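My career in robotics, week two

Posted 15 April 2018

The quota is 70 clean demonstrations a day. I know it's 70 because Margit Oláh wrote it on the inside of the lid of the case the gripper came in, where I see it every single morning. Yesterday I managed 14 clean ones, and I was tired afterward in a way I used to associate with moving furniture.

The job is simple to explain at dinner and hard to defend. I hold the gripper, I pick up a toy, I put the toy somewhere else, and a robot at Korkow that I have never met is supposed to learn tidiness from me. My mother laughed for quite a while. 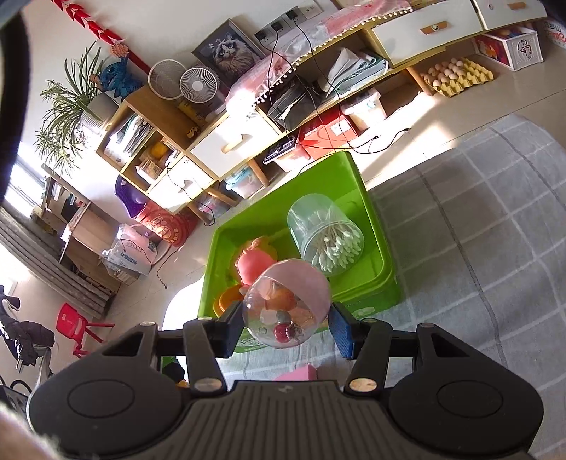
Round things are my weakness. With your own hand you just sort of close around a ball and think about lunch. With two fingers you have to find the middle, and if you miss the middle you start over, and if you sigh and grab it with your free hand Dezső Borbély sends the recording back marked "human intervention." I have four of those. He also rejects what he calls hesitation, meaning I hovered over something while deciding. Apparently the robot will copy that too, and there are enough of us hovering already.

So I've learned to decide first and move second. Slow is fine. Slow and sure of yourself is even better - Margit says I should move like someone putting a baby down, and she has had three, so I listen.
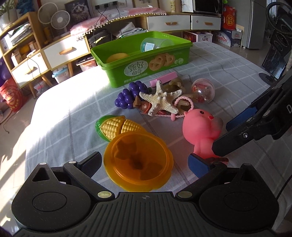 Piles are a different kind of misery. You go in for one toy and its neighbor comes along for the ride, and then you have to back out and pretend you meant to. I now take from the outside edge and work in. Védís Ladefoged, who is at 1,615 clean runs and mentions it, goes straight for the center. Her rejects are lower than mine. I don't want to talk about it.

Tomorrow we start on cups.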